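Nustico moved its table-clearing tests into simulation in March. The shift lead at its Dondau site says ten operators now review runs they used to perform by hand.
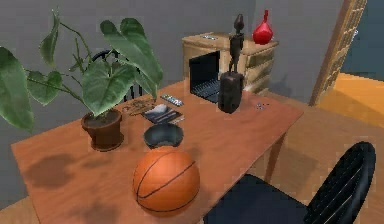
"My job was resetting," she says. "Now I read logs – 700 a shift." Layouts are loaded by script. An item as large as the basketball near the front edge gets its own grasp check, and she signs off on it.

Two operators retrained on the Grernari planner. "The wrists are better. The eyes are worse."

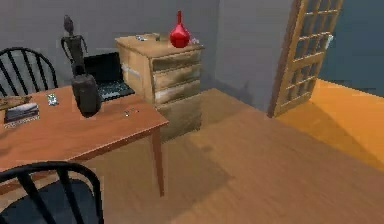 Simulated room with table, chest of drawers and open door.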